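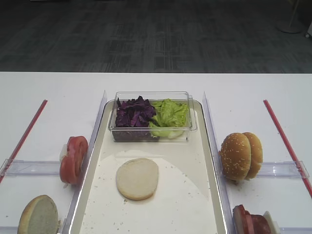
How do you teach a robot to make a burger?

Slowly. That was the main thing I learned at the Stimon open day in Nadstead, where the robots are clever and lunch is never on time.

You have been able to build a burger since you were small. Your hand knows how hard to squeeze a bun without being told. A robot has to be told, and then told again, and then it squashes the bun anyway.

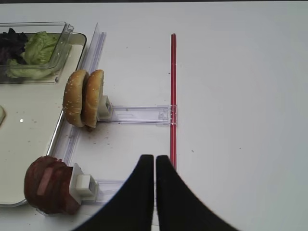
Two black fingers, and buns standing on their edges.

A robot's hand is called a gripper. Two fingers doesn't sound like many, but try picking up your toast with just a thumb and one finger. You'll manage. Now try lettuce.

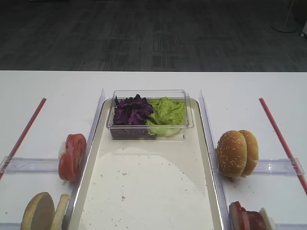 Kianoush Golestani told our group that tomato is the worst of the lot, being slippery on both sides and sulky in the middle. Someone asked about pickles and got a long sigh.

Robots get better with practice, a bit like you and the piano, except that the robot doesn't hide when it's time to start. Engineers save what happened on each try, good or bad, and use it to help the robot do better. One girl asked how many tries a burger needs. The answer was 600, "to begin with."

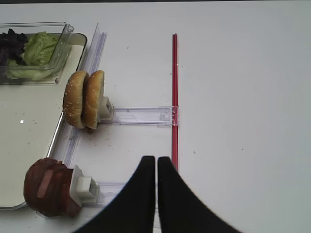
Words: Liesl Mösli
For readers aged 12 and under

So will a robot cook your tea tonight? No. It would also want somebody else to wipe the table, so you do have something in common.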